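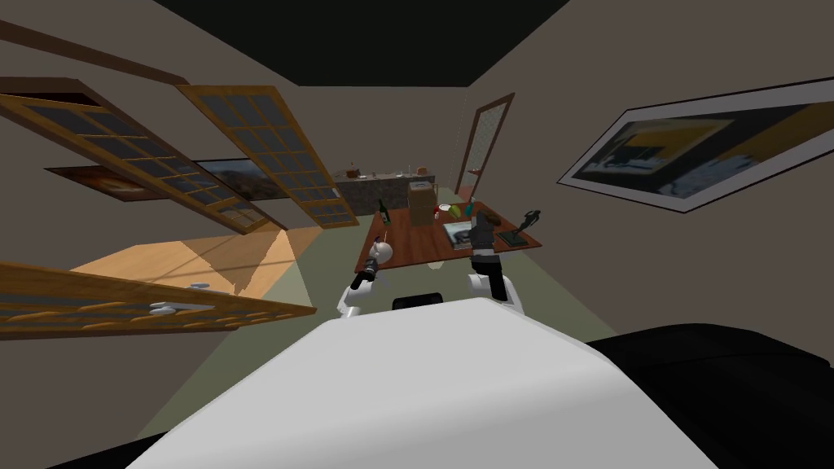
Voratano 2 is out in November, and I get to be the one to tell you about it!

I'm Si-eun Chae, and I look after planning software at Ovodby. Voratano is our motion planner for two-armed robots (if you've used our simulator, Kiani, you've already met it). The big change is that both arms now get planned together. In version 1 we planned the left arm, froze it, then planned the right one around it, and on a crowded tabletop that meant a lot of waiting and a lot of elbows.

Waqas Durrani rewrote the collision checker over the summer, and Aqeel Khokhar built 220 simulated rooms in Kiani to try and break it – kitchens, studies, tables with bottles and boxes and plates all over them. He managed it plenty of times. We fixed 41 bugs before I'd let anyone say the word "release."

A typical two-arm plan now comes back in 165 milliseconds on our office desktop. I'd still like that lower, and Ridwan Nasution is working on it.

What's in the download: the planner, the Python bindings, all of Aqeel's rooms, and a replay viewer that lets you step through a plan and see which object the checker complained about. I use that last one every day. Existing Kiani customers get the upgrade free, and your old config files will load as they are.

For trial licenses or a demo, write to Asif Dogar at the Ovodby press desk.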